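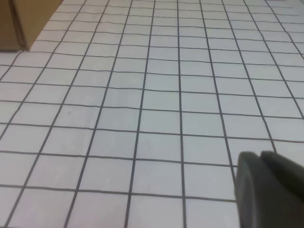 Une mère qui donne son lait peut-elle savoir ce qu'il devient une fois parti de chez elle ?

En théorie oui, il suffit qu'elle demande au lactarium, mais chez nous, avant juillet, la réponse tenait en une demi-ligne au bas d'un formulaire que presque personne ne lisait.

Accueil | Le projet | Rapports d'étape | Donner son lait | Contact

Rapport d'étape au Fonds Kokden
Projet « Consentement clair », Skisden
27 oct. 2020

Chère Gemma Rinaldi,

Vous m'aviez demandé un rapport « pas trop long et pas trop administratif », alors je me lance, et tant pis si je m'éparpille un peu (j'ai tellement de choses à vous raconter !). Je reprends là où je m'étais arrêtée : le formulaire de don était en relecture et je me plaignais des délais. La relecture est finie. Le nouveau formulaire tient sur deux pages, avec trois cases séparées : le lait pour les bébés hospitalisés, le lait pour la recherche publique, le lait pour la recherche menée avec une entreprise. On peut cocher la première et laisser les deux autres vides, et le don est accepté pareil. Ça paraît bête dit comme ça, mais l'ancien texte mettait tout dans le même sac.

Côté chiffres, 197 donneuses ont signé la nouvelle version. Parmi elles, 40 ont refusé la troisième case, celle des entreprises, et 16 nous ont rappelés ensuite pour poser des questions ou changer d'avis, dans un sens ou dans l'autre. J'avoue que je m'attendais à bien plus de refus ! Ce qui revient le plus souvent au téléphone, c'est la question des brevets : « si quelqu'un trouve une molécule intéressante dans mon lait, est-ce que je l'ai donnée aussi ? » On a donc ajouté un paragraphe là-dessus, que Benedito Barros a réécrit quatre fois avant que ma belle-sœur le comprenne du premier coup. C'était notre test, il en vaut un autre.
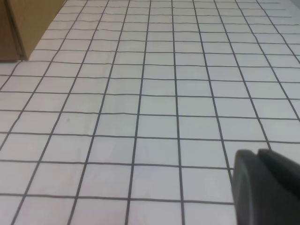 Plateau blanc à quadrillage gris foncé.

Pour les anciennes donneuses, c'est plus laborieux. Il fallait écrire à 897 personnes dont les dons avaient été enregistrés sous l'ancien formulaire, et une partie des adresses ne valait plus rien. Brittany Vachon s'est occupée des relances par téléphone, le soir surtout, à l'heure où les enfants sont couchés — enfin, en principe. Les réponses arrivent encore. Tant qu'une donneuse n'a pas répondu, son lait reste réservé aux bébés et rien ne part en recherche. Le lactarium a accepté cette règle sans discuter, et je leur en suis vraiment reconnaissante.

Le logiciel, maintenant. Lūse devait être prêt pour l'été, il l'a été à moitié. On y saisit bien les trois choix, mais le retrait du consentement ne se répercute pas encore sur l'étiquette des flacons, il faut la réimprimer à la main. Wagner Holanda me promet la correction pour la prochaine version (je lui ai fait promettre deux fois). En attendant on tient un registre papier en double, ce qui prend un temps fou et que je n'avais pas prévu au budget. 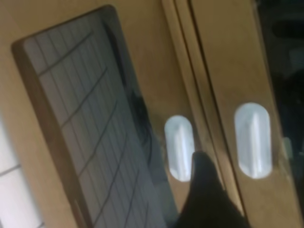
Le registre papier, justement, a ses défenseurs dans l'équipe, et je commence à les comprendre. Une donneuse qui change d'avis voit la ligne rayée devant elle, elle signe à côté, elle repart tranquille. Je pensais tout ranger dans des dossiers gris très sérieux et puis j'ai opté pour des chemises du même brun clair que la porte mate du meuble, un ton un peu plus doux qui passe mieux quand on reçoit des gens avec un nourrisson sur les genoux. Welington Vasconcelos trouve que c'est du luxe. Elles ont coûté le même prix que les grises, je joins la facture !

Un mot aussi sur Biteo, l'entreprise qui souhaitait accéder à des échantillons. Nous les avons rencontrés deux fois. La première réunion était cordiale et assez vague, la seconde nettement plus précise : ils voulaient garder la possibilité de déposer des brevets sans en informer le lactarium. Nous avons demandé une clause d'information et un résumé public, ils ont répondu qu'ils allaient réfléchir. Aucun échantillon ne leur a été remis et aucun ne le sera sans accord écrit.
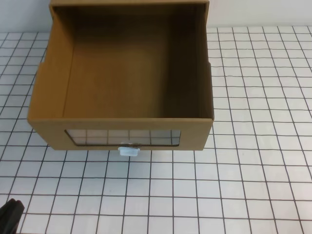
Caisse en carton ouverte, vide, sur fond blanc à carreaux.

Pour l'argent, nous restons dans l'enveloppe, à une ligne près. Les affranchissements ont dépassé et les déplacements ont beaucoup baissé, vous devinez pourquoi avec l'année que nous avons. J'aimerais votre feu vert pour passer le reste des déplacements sur la saisie du registre. Il me faudrait aussi une réponse sur la traduction du formulaire en portugais et en arabe : Benedito peut relire le portugais, mais pour l'arabe il faudra payer quelqu'un.

D'ici le prochain rapport, je voudrais terminer les relances, récupérer la version corrigée de Lūse et organiser une petite réunion en ligne avec les donneuses qui ont des questions sur les brevets. Si vous voulez y assister, dites-le-moi, je vous enverrai le lien dès que j'aurai la date.

Bien à vous, et merci encore pour votre patience cet été !

La coordination du projet, Skisden

3 commentaires | 12 partages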